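Wondutdale Common Rooms: Litter and Floor Care
Gallery 4, Lounge

The lounge is on the ground floor of the Wondutdale building, which dates from 1915. It has a carpeted floor, one sofa and one lined bin. This gallery covers litter on carpet and the order of work for clearing it. Hard floors and the kitchen are in the Zukov gallery. Text by Bình Doãn.

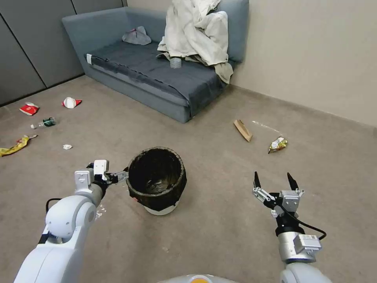

Lounge carpet, litter and lined bin.
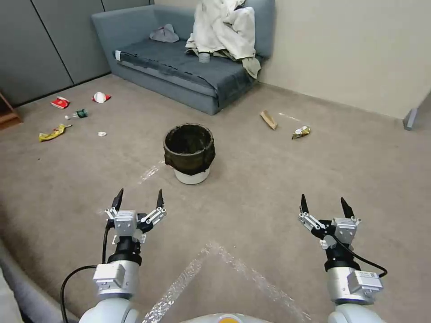

Clearing litter from carpet is mostly a question of order. Dry items go first: wrappers, chip bags, paper scraps, torn card. Cups and bottles are handled second, one at a time and upright, since a crushed cup can hold a spoonful of liquid in the fold and a bottle on its side may leak at the cap when it is picked up. The bin is brought to the litter wherever the floor allows. A bin in the middle of the carpet, with its liner turned down over the rim, can be reached from all sides and leaves the walls free for the vacuum hose. The fold should hang far enough down the outside to hold by friction. If the liner slips when a bottle is dropped in, pull out more of it and fold again.

Liners. The lounge bin takes the small Cao liner. Press the air out along the side before the first item goes in. A liner with air trapped under it rides up and loses about a third of the usable depth. Change at three-quarters full. Spare liners are kept flat in the hall cupboard, second shelf.

Sorting. Plastic bottles go to the blue crate in the hall, caps on. Card goes to the crate beside it if it is clean and dry. Paper cups have a plastic lining and go in the general bin.

Sofa. Clear the seat before the floor. Blankets are shaken out over the carpet, folded in 4 and placed on one arm. Seat covers are lifted, shaken and put back before vacuuming. Check plastic bags for contents before they are thrown out.

Carpet. Tape is peeled back low and slow, parallel to the pile. Residue is treated with a damp white cloth and a drop of dish soap, then blotted. Do not scrub; the pile in this room fuzzes. Vacuum in two directions, the second pass across the first, with the Worov upright on its low brush setting. The 800 watt canister is for stairs only. Its fixed head pulls loops at the door strip.

Crumbs. Chip fragments crush into the backing when stepped on. Vacuum around a chip bag before kneeling near it, then lift the bag by the open end.

Bag count for the lounge in October was 100, the highest of the ground floor rooms. Evening use accounts for most of it. The bin is now checked at 7 a.m. and again at 4 p.m.

Next gallery: Stairs and Landings
Previous gallery: Entrance Hall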